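Wernow open day — anyone else go?

gridlock_tam
Posted November 28, 2025
Went to the open day at Wernow and figured I'd write it up before I forget. Parking was bad, I ended up walking from the Skitance lot. They let people in by groups and we got 9 minutes at each station, with a guide from Petek doing the talking. Most of it was household stuff. If you were hoping for welding cells or palletizing, they had none of that.

oldrelay
Did they run anything without a person standing next to it? Last January it was all hand-holding.

gridlock_tam
No. Every station had an operator. I asked and was told that's the rule when visitors are in the building.

mopbucket
I was in the group after lunch. I thought it was slow. Two arms and it still takes longer than my kid to tidy a table. Around 80 people came through and I'd bet half of them left early.

pinion_9
Slow compared to what? Cloth is hard. It never hangs the same way two times. I work with grippers at my job and we won't touch fabric at all.

mopbucket
Compared to the Skemora clip they put on the invitation. That's what I drove 2 hours for.

gridlock_tam
The clip is sped up, it says so in the corner. I'm with pinion on the cloth though. At the tabletop station I stood on the side and watched the grippers more than the objects. 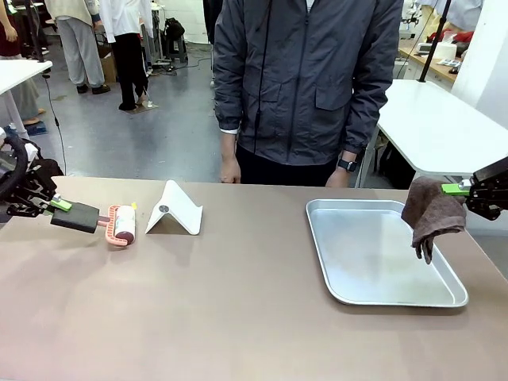 The guide said the hard part for them is deciding how tight to close on something when the next thing is a different shape. I asked about wear on the fingers and he said they swap them after 540 cycles, which seemed low to me.

pinion_9
Low for us too, but it depends on the pad material. Did he say what they use?

gridlock_tam
He didn't know. He took my email and said somebody would write back.

oldrelay
I gave them my email in January. Still waiting.

mopbucket
Ha. I'd still go again if it was closer — the coffee was good.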